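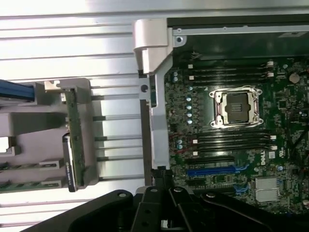

A Dell with the lid off, its processor socket empty under a dark cap and memory slots above and below.

Home | Features | Repair | Tools | Letters | Subscribe

We use cookies to remember your settings. Accept | Manage

The second life of office computers

8/6/21

When the insurance firm Viltmont cleared its old offices in January, 479 desktop computers went down in the goods lift. Most of them ended up at Skoltis, a repair workshop on the Pritchard estate outside Clillutow.

Harriet Benavides runs the strip-down bench. Her first job with any machine is to take off the side and look at what has been left behind. Memory is often gone by the time a computer reaches her – it is small and easy to sell. Processors go missing too.

"An empty socket is fine if it has its cap on," she says. "If the cap's missing I get the magnifier out, and that's my morning gone."

Plastic brackets come out next and go into a crate by model. A broken tab can hold up a sale for weeks. Cables are unplugged by the connector, never by the wire, and tied in bundles of 10.

The workshop handled almost 2,000 machines last year. Boards that pass their tests are rebuilt and sold to small firms and colleges, mostly for under £100. The bare metal goes to a scrap dealer, who collects on Fridays.

Benavides would like makers to print part numbers larger.

Comments

oldtower: Can you buy just the brackets? I've been after one for months.

M. Finch: We had three from Skoltis. Two still going, one had a noisy fan and they swapped it.

janet_r: Wipe your drives before you hand anything over!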